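**O que muda na bancada de ensaio**

*Por Magdolna Lakatos, 26 de agosto de 2020*

Desde janeiro temos na sala de ensaios da Wenis uma bancada com dois braços robóticos, e muitos colegas me perguntaram o que ela faz e o que vai acontecer com o turno da manhã. Peço desculpa pelo meu português, que ainda é de quem aprendeu tarde, mas prefiro escrever eu mesma esta nota.

O projeto tem o nome interno Nornen. O objetivo é passar para os braços a preparação das amostras de bebida: pegar a garrafa, levá-la até os copos e servir. Hoje esta tarefa ocupa duas pessoas por turno, e quem já a fez conhece a dor no pulso no fim do dia. Numa manhã cheia chegamos a 100 amostras.

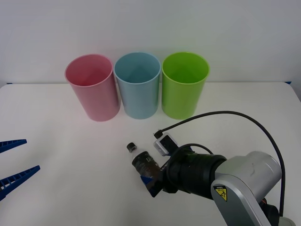
Boletim interno · n.º 7

Os copos de cor ficam em fila no fundo da mesa, o rosa, o azul e o verde, e a garrafa vem inclinada na garra do braço direito. Para uma pessoa é um gesto sem importância. Para a máquina, cada garrafa diferente precisa ser aprendida, e por isso o trabalho avança devagar. A câmera montada no pulso do braço ajuda a encontrar a posição do copo, mas o plástico transparente do gargalo ainda nos dá problemas.

Sobre os postos de trabalho, a direção confirmou na reunião em Prostska que nenhum contrato será terminado por causa do Nornen. As duas pessoas do turno passam a supervisionar a bancada e a registrar os resultados, com a formação paga pela empresa. O salário de base fica igual. O que ainda não está decidido é o suplemento de esforço físico, e eu penso que devemos insistir neste ponto, pois para alguns colegas ele conta bastante no fim do mês.

Também recebi a queixa de que ficar a olhar para um robô cansa mais do que servir. Compreendo bem. Propusemos uma rotação a cada 2 horas com a equipe da linha Hoxha e esperamos a resposta.

Um pedido para todos: respeitem a etiqueta amarela de aviso no braço e não ponham as mãos sobre a mesa enquanto ele está ligado. As inscrições para a formação fazem-se comigo, na sala de ensaios.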